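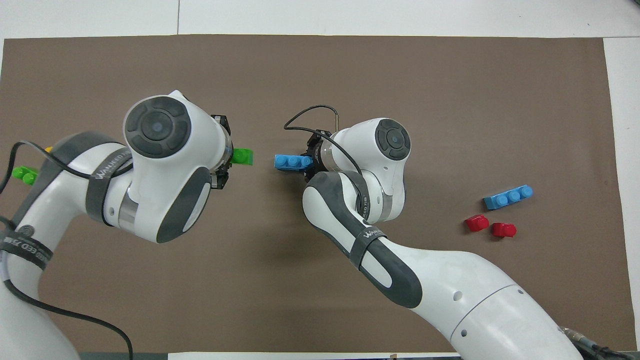 Chapter 7
Tides and the Shape of the Coast

The harbor at Tosport is dry twice a day. Boats that floated at breakfast lean on their keels by noon, and people walk out across the mud to dig for clams. Further along the same coast, at Stullik, the water rises and falls by less than the height of a chair. Both towns face the same sea and the same moon. The difference comes from the land.

In this chapter we look at how the pull of the moon and the sun moves water, and how bays, channels and shallow shelves change what arrives at the shore. You will need the work on gravity from Chapter 4. You will also need to be able to read a simple line graph.

We begin with the open ocean, where tides are small and hard to notice. A tide there is a very long, low wave. When it reaches shallow water it slows down and grows taller. If it then enters a narrowing bay, the same water has to fit into less room, and the level climbs again. Bassi Bay is 34 miles long and shaped like a funnel, and it is used as the main case throughout the chapter.

The second half deals with measurement. The gauge at Grullus Point supplied 2,236 readings for the tables in Section 7.4. Of these, 1,127 were taken on a rising tide and the rest on a falling one. Students often expect the rise and the fall to take equal time - in a long bay they usually do not.

Words to know: spring tide, neap tide, range, slack water, ebb, flood.

Before you start
Find out whether the nearest coast to you has one high tide a day or 2. Write down the times for a single day and keep them. They will be used again in Section 7.3.

7.1 The Pull of the Moon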